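HEAT TRANSFER IN EVERYDAY THINGS
Handout 5: Contact, fins, and foil
Werville Community College, Evening Science Program
Wednesday, March 8, 2023

Last week we finished conduction through a single slab, and several of you stayed late arguing about cast iron, which made my whole evening. Tonight we put two solids together and ask what happens at the place where they meet. It's my favorite part of the course!

1. Contact resistance

Press two flat pieces of metal together. They look like they touch everywhere, but under a microscope each surface is a mountain range, and the peaks only meet here and there. Between the peaks is air, and air is a terrible conductor. So a joint between two excellent conductors can be the worst part of the whole path.

Remember the series rule from Handout 4: resistances in a line add up. For our usual setup we write

R total = R first solid + R joint + R second solid

and the middle term is the one people forget. Three things bring it down: more pressure, smoother faces, or something soft in the gap (grease, paste, a thin pad). The paste conducts far worse than copper does. It only has to beat air, and it does that easily.

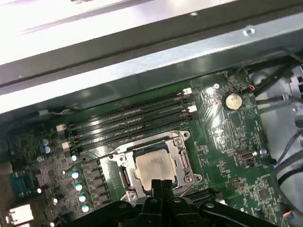
Worked problem. A small source gives off 90 watts. The path from the source to the room air has a total resistance of 0.5 degrees C per watt. How much hotter than the room is the source?

Temperature difference = heat flow x resistance = 90 x 0.5 = 45 degrees C

Now suppose a badly made joint adds another 0.2. The difference goes up to 90 x 0.7 = 63 degrees C. Eighteen extra degrees from a gap you can't see! Do this one again at home with your own numbers until it feels natural.

2. Fins and ridges

Once the heat reaches a surface, it still has to get into the air. The rule (Newton's law of cooling) is

Q = h x A x temperature difference

We usually can't do much about h without a fan, and we don't want a bigger temperature difference, so we go after A, the area. That's all a fin is: extra area. Look at an old radiator, a motorcycle engine, or the ears of a jackrabbit, which do the same job with blood instead of metal.

Fins have limits. The tip of a long, thin fin is cooler than its base, so the outer end does less work. Pack fins too close and the air between them just sits there warming up. The Pernent reading (pages 2 to 6) has a lovely graph of this. Skip the calculus box unless you enjoy that sort of thing. 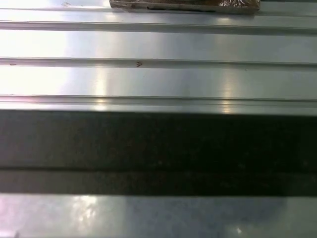
3. Radiation and shiny surfaces

Everything warm gives off infrared, and a shiny metal surface gives off much less of it than a dull one at the same temperature. Aluminum foil is a poor emitter, so a foil-wrapped potato loses less heat by radiation. It also traps a little air and keeps steam in. Which effect matters most? We'll test it in lab, so write down your guess before you come.

A common question: shiny side in or shiny side out? The two sides differ so little that your dinner won't notice.

For next time

- Problems 1 through 4 on the MacPherson sheet. Show units on every line, please.
- Read the Grestville boiler house story and find the one joint the engineers forgot.
- Lab: bring a lidded mug. We start at 600 mL of hot water and split it between two mugs, one wrapped in foil and one bare.
- The January quiz corrections are still open if you owe me one.

Werville Community College | Evening Science Program | Contact the program office | Back to top
This site uses cookies to remember your settings. Accept | Learn more
316 views | 0 comments | Share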